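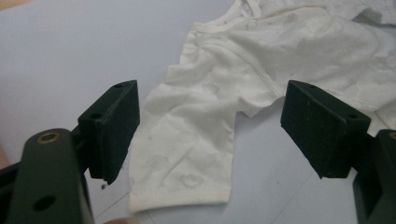
The hand-held gripper with its wide black pads, open over the sleeve of a baby garment at the Kinnear workshop.

News > Workshop floor > Grippers

Baby clothes put two gripper pads to the test at Kinnear

Picking up a sleeve sounds easy until you ask a pair of stiff fingers to do it. The handling team at Kinnear spent much of February on exactly that, comparing two sets of finger pads for soft laundry, and the early results have people in the building pretty excited.

The first set, from Truvix, is a plain rectangular block, black and slightly rough on the gripping face. The second, from Zuto, is narrower and comes to a rounded tip. Both bolt to the same hand-held tool, so one person can swap them in a couple of minutes and carry on with the same pile of clothes.

"We started with towels, and towels forgive everything," said Ishbel Purves, who runs the trials. "Then Huệ brought in baby clothes and suddenly we could see real differences. The fabric is thin, the sleeves are tiny, and if you come in a bit too high you just push the whole thing across the table."

Each pad got 200 tries at the same job: close on a sleeve, lift it clear, and hold it for a slow count before setting it down. The garment was dropped in a heap again before every try. The blocky Truvix pads held on in 90 percent of theirs. The Zuto tips came in lower overall, but they did better when the sleeve was lying flat with hardly a wrinkle to grab, and that surprised everybody, including Donnie Urquhart, who had bet his lunch on the wide ones.

"The wide pads love a fold," Urquhart said. "Give them a nice ridge of cloth and they close on it every time. Lay it flat and they start to struggle – you can feel them skating."

Feeling it is a big part of the fun. With the hand-held tool, the operator gets a sense of when the cloth is about to slip, and the team wrote those moments down along with the hits and misses. Huệ Đinh did most of the handling and now has a favorite approach: come in with the fingers wide open, one on each side of the sleeve, keep them low, and close slowly near the hem. Prints and seams made no difference that she could find. A thick hem did, and both pads gripped better with one between them.

Wear is the next question. The Truvix pads looked much the same at the end as they did at the start, while one Zuto tip had begun to polish smooth on its inner edge. Purves wants a longer run before she reads anything into that.

After that the pads move to a powered arm at the company's Prikham site, where Lumturie Todorova has been getting the controller ready. Her plan is to begin with the closing speed Đinh settled on by hand and work up from there. She is also keen to try a mixed pair, with one wide pad and one narrow tip, an idea that came up over coffee and has already been sketched on the back of a test sheet.

The team will show both sets at the next open afternoon, with doors at 2 p.m. Visitors can have a go with the hand-held tool themselves, and there will be plenty of sleeves to practice on.

Reporting by Annag Menzies

Filed under: Grippers & Hands, Soft Goods, Trials
2301 shares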